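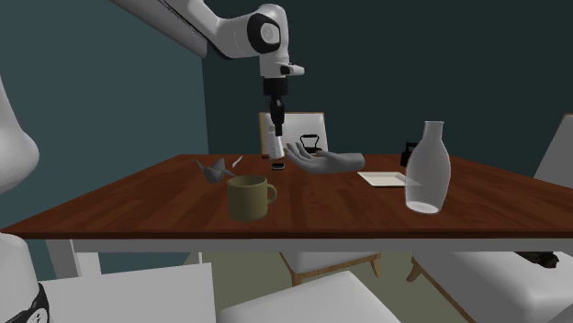
## 4. Rehearsing a pick in the simulator

Do this section before you power the real arm at the bench. It assumes that you have finished the base mounting and joint zeroing in Section 3, and that the Prekotano simulator opens on your computer without errors. The settings are the ones used at the Grastadgate shared workshop. If you are building at home, your table height will differ, so measure it and use your own number wherever the guide says "table height."

### 4.1 Load the table scene

1. Start Prekotano and open the Weltitz project folder.
2. Choose the dining table scene. The arm loads in its parked pose.
3. Enter the table height, measured from the floor to the top surface. Do not measure to the underside of the apron.
4. Set the arm speed to 20 percent.
5. Press **Reset scene** once. Objects may shift slightly as they settle onto the table. Wait until they stop moving.

**Note:** Leave the chairs in the scene. They count as obstacles, and a path that clears the table can still hit a chair back on the way in. Deleting them makes planning faster but gives you a path you can't use at home.

### 4.2 Check the gripper model

The Petrenko gripper has two fingers. The simulated fingers must match the ones you printed, or every grasp will be off by the difference.

1. Open the **Tool** tab and select the narrow finger set.
2. Enter a finger length of 39 mm. Measure yours with calipers from the mounting face to the tip, and change the value if needed.
3. Open and close the gripper twice. Both fingers should move together.
4. If one finger lags, go back to 3.6 and check the linkage setting. Fixing it here with an offset will cause trouble later.

### 4.3 Move over the object

Start with a hollow object that has a plain rim. Bottles with narrow necks are harder and are covered in Section 6.

1. Select the object in the scene list.
2. Set the hover distance to 30 mm and press **Plan**.
3. Step through the path one point at a time with the right arrow key. Watch the forearm as well as the fingers — most collisions in this scene happen at the elbow.
4. If any link turns red, lower the hover distance in small steps or pick a different approach angle, then plan again.
5. When the path is clear, press **Run**.
6. Switch to the wrist view and stop there. Do not close the gripper yet. 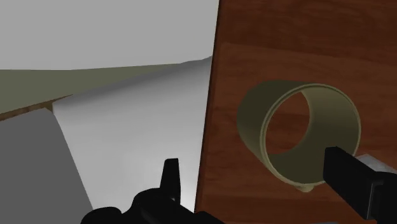 *Figure 4-2. Wrist view, simulator. The tip of the right finger overlaps the rim of the cylinder. The left finger is clear of it.*

### 4.4 Line up the fingers

The wrist view looks along the gripper at an angle, so a finger that overlaps the rim on screen may still be in front of it. Check the distance readout before you decide that the finger is touching.

1. Turn on **Contact markers**. A yellow dot appears wherever a finger meets an object.
2. If a dot shows before the gripper has started to close, back off along the approach line until it goes away.
3. Decide on a grasp. For a rim grasp, one finger goes inside the opening and one outside. For a body grasp, both fingers stay outside the wall.
4. Rotate the wrist so that the fingers avoid any handle or other part that sticks out from the rim.
5. Close the gripper at 30 percent force. Stop if the object slides or tips.
6. Save the pose with a name you will recognize, such as `rim_right_01`.

**Caution:** A saved pose keeps the table height it was made with. If you change the height later, delete the pose and make it again. Running an old pose on the real arm can drive the fingers into the tabletop.

### 4.5 Before you move to the bench

Run the saved pose from the parked position until you get five clean runs in a row. Reset the scene between runs. If a run fails, start the count over and write down which step it failed on.

Export the pose file to the controller card. Keep the emergency stop within reach for the first real run, and leave the speed setting where it is. Section 5 starts with the card inserted and the arm powered off.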